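Ticket: Label printer skips every other label after the roll change
Product: Skusari desktop label printer, 4 inch
Opened by: Teófilo Taipe, Grajales shipping desk
Status: Resolved, kept open for follow-up
Priority: Normal

Problem as reported
Since we changed to the new label stock in August the printer feeds one label, prints it, then feeds a blank one. On longer jobs it sometimes stops with a red light and the message "Media out" when there is plenty left on the roll. The old stock from Nultico never did this. The new rolls are from Dritow, same size on the box.

What was tried before opening the ticket
Turned the printer off and on. Removed the roll and put it back. Reinstalled the driver on the shipping PC. Tried a different USB port. No change from any of these.

First reply, support
Please run the media calibration from the front panel. Hold the feed button until the light blinks twice, then let go. The printer should push out a few labels and stop at a gap. Send back the printed configuration label as text or a scan. Also let us know whether the new stock has a gap between labels or a black mark on the back of the liner.

Reply, Taipe
Ran calibration 2 times. The first time it pushed out most of a foot of labels and went red. The second time it finished normally. Printed one job of five, same skipping. The new stock has gaps. No black marks on the liner that I can find.

Configuration label says:
Sensor: MARK
Label length: 400
Darkness: 18
Mode: TEAR OFF

Second reply, support
The sensor setting is the cause, or most of it. MARK tells the printer to look for a black line on the back. With gap stock it will guess, and it will guess wrong. Change it to GAP in the printer utility under Media, then save to the printer. If you only press Apply, the setting is lost at the next power cycle.

Also check the label length. At 200 dots per inch, 400 is a two inch label. If your label is longer than that, correct the figure before you recalibrate.

Reply, Taipe
Set to GAP and saved. Our label is two inches so I left the length alone. Recalibrated and it stopped on the gap the first time. Ran 20 labels with no skips.

After lunch it skipped again on a long job, once, near the end. The shipping software was open in the background and I noticed it has its own page with a sensor setting. That was also on MARK.

Third reply, support
Yes, the shipping software sends its own media settings with each job and those override what is stored in the printer. Set the sensor option there to "Use printer setting" – do this for every user account on that PC, as the setting is stored per user. Then clear the queue, restart the print spooler and send one test label before the next long job.

While the lid is open, wipe the gap sensor with a dry lint-free cloth. Adhesive dust builds up there and can give a false "Media out". Do not use a metal tool on it.

Reply, Taipe
Done on both accounts. Sensor was dusty – wiped it. Over 200 labels printed this afternoon with no blanks and no red light. Going to leave the ticket open until we finish the roll, then you can close it.

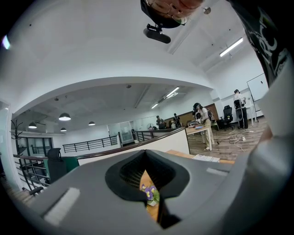 One more question while the ticket is open. We still have a part box of the Nultico rolls and I would like to use them up. Do I need to switch back to MARK for those, or will GAP work for both?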